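Workshop Tips: Teaching an Arm to Make a Burger
Maltville Makers' Notes, last tidied 12 Apr 2026

If you have decided to show a robot how to do something, start with lunch. Lunch is forgiving. We began with folding tea towels back in December and lost the will to live, so the tips below come from burgers, where at least a bad attempt still looks roughly like food.

Set out your stall first. Give every ingredient a home and keep it there for the whole session. Buns one side, salad at the back, patties and tomato the other side, tray in the middle. Mark the corners of each tub on the table with masking tape, then put the tubs back on the tape when somebody borrows one for their own sandwiches.

Stand things on edge where you can. A tomato slice lying flat in a tub is a miserable thing to pick up with two fingers and no sense of touch. The same slice leaning against its neighbours offers you a rim to aim at. Patties likewise.

Line the tray with paper. It stops the shine and makes clearing up quicker. 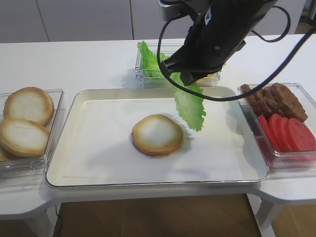 Lettuce deserves its own paragraph. You will want to grab it by the middle, the way you would with your own hand, and the leaf will fold up like a cheap umbrella. Take it near one end, let it hang, and come down slowly over the spot where you want it. Open the fingers and wait a beat before you lift away. If you whip the gripper up straight off, the leaf goes with it, and you have just taught the machine to do that for ever.

Hand-guiding or remote control? We have tried both. Pushing the arm about by hand is lovely for big, simple moves, and you get a feel for where the joints complain. Your own elbow then features heavily in the recordings. For anything fiddly we use the remote handles from Lahlou, which take an afternoon to get used to and leave you with a stiff neck.

Keep your pace dull. The first 45 runs we recorded at Maltville had to go in the bin because two of us were showing off. Quick is fine when you know the job, but the arm copies your hurry without your judgement.

Check the wrist camera before you start and again after any bump. If you can't see both fingertips and the tub you're heading for, move back and come in again.

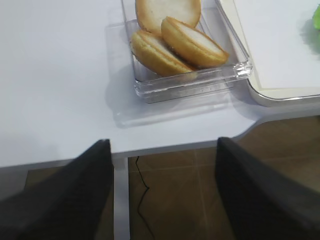 Buns are easier than they look, provided you leave them leaning. Go for the one with the most rim showing and approach with the fingers wide open. Squeeze less than you think. A bun with two dents in it is a sad object, and after 6 goes with the same one you should retire it (the ducks at Cloltley are not fussy, but check the signs by the pond).

Write down your order and stick to it. Ours is pinned above the bench:

Bun, cut side up
Patty
Cheese
Tomato
Lettuce
Top bun

You may hold strong views about lettuce going under the patty. So did half the Nudwood group, and their recordings were a muddle of both schools until they had a proper row and settled it. Pick one and train on that. Once it works, record the other as a separate task with its own name.

Do record your recoveries. When you drop a slice in the wrong place, keep going and fix it calmly – those are some of the most useful runs you'll get. Bin the ones where you swore and knocked the tub over.

Take breaks. We change drivers every 2 hours at most, and the last few runs before a swap are always the sloppy ones.

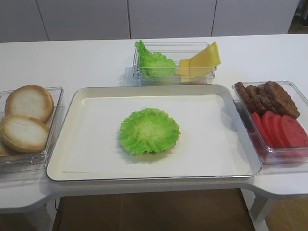

How many demonstrations do I need before the arm can manage a single step by itself?

It depends on the step and on how tidy your runs are, but our lettuce placing came good at 138. Buns needed fewer. Try it out as you go, and if it keeps missing in the same spot, record more runs that start from there.

Last thing, on hygiene. Food that has been through a training session is not for eating, however peckish you get. Keep a separate box for it with a lid, and wipe the fingers down before they dry.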